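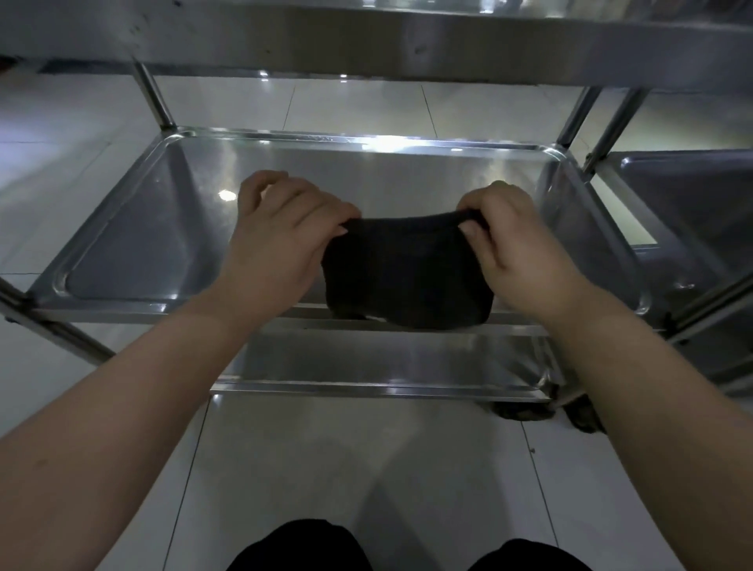 How to Wash, Dry and Care for Microfiber and Knit Cleaning Cloths

I started keeping a proper stack of cleaning cloths when we moved to our current place on the hill above Trirkotetti, mostly out of guilt over how many paper towels I was going through. The cloths themselves were cheap and wonderful for a few months, and then one by one they turned stiff, smelled a bit off, and began pushing dirt around more than they picked it up. I blamed the cloths, bought more, and went through the whole sad cycle again before I looked at how I was washing them. If yours have gone the same way, take heart, most of them can be brought back!

What you'll need

A laundry detergent without softener mixed in
Plain white vinegar
A bucket or a deep sink
A mesh laundry bag (nice to have, and an old pillowcase tied shut does fine)
A drying rack or a piece of line

Sort before you wash

Cloths pick up whatever they're tumbling with, and towels are the worst offenders, with sweatshirts close behind. I wash mine separately from clothes, and I split them into two piles: the greasy ones from the stove and the garage, and everything else. Dark cloths go together for the first few washes, as the new ones can bleed quite a lot of dye (I have a faintly gray set of napkins to show for it).

Shake each cloth out over the trash or out the back door before it goes in the pile. You would be surprised how many crumbs and how much pet hair end up circling in the machine otherwise.

Soak the tired ones

For cloths that feel stiff or smell sour, fill the bucket with warm water and a cup of vinegar, push the cloths under until they stop bobbing back up, and leave them for 60 minutes. Give them a squeeze now and then if you happen to be passing. Afterward rinse them in cool water, and keep rinsing until it runs clear. Please don't put bleach anywhere near the vinegar bucket. The two together give off a gas that can really hurt you, and bleach is hard on microfiber anyway.

Greasy cloths do better with a squirt of dish soap rubbed straight into the spot. Let it sit while you make a cup of coffee, then rinse the soap out well before the cloth goes in the machine, or you'll have foam to deal with.

Wash them warm

Put the cloths in the bag, set the machine to warm and a normal cycle, and use half the detergent you'd use for a load of clothes. Too much soap was my own mistake for years. It stays in the fibers and makes them stiff, and then you add more soap to fix it, and on it goes. An extra rinse is worth the wait if your machine has the button. Skip fabric softener completely, because it coats the fibers and they stop soaking things up.
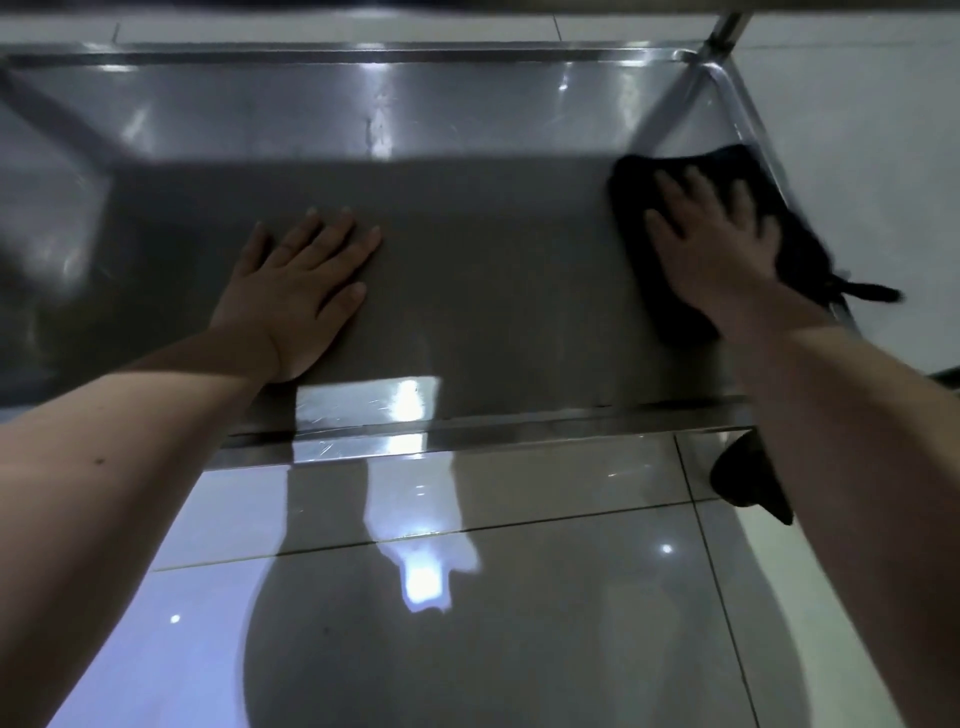

Can I wipe stainless steel with the same cloth I use on the kitchen counters?
It's fine as long as the cloth is freshly washed and you shake it out first. Grit caught in the fibers can leave fine scratches, so I keep a couple of cloths just for metal, and I wipe along the grain whenever I can see which way it runs.

Dry them gently

Air drying is kindest. I hang mine on the rack by the kitchen window overnight and they're ready by breakfast unless the weather is very damp. If you prefer the dryer, use low heat and leave out the dryer sheets, which do the same harm as softener. High heat can melt the tiny ends of microfiber, and once that happens the cloth will always feel scratchy and no amount of soaking will help it.

Cotton knits can stand more heat, though they'll shrink a little. I don't mind a slightly smaller cloth, and you may not either.

Store them somewhere they can breathe

Fold them or roll them or just drop them in a basket, whichever you'll keep up with. The one thing I'd ask is that they be completely dry first. A damp cloth at the bottom of the pile will have the whole lot smelling musty in a few days, and then it's back to the bucket.

When to let one go

I keep 4 cloths for the truly filthy jobs, and that's where the old ones go when they get thin or scratchy. They do the bike chain, the barbecue and the mud on the back step. When a cloth starts shedding bits of itself or a stain feels sticky even after a soak, I throw it out and move the next oldest down to the rag pile.

Page last updated October 28, 2026.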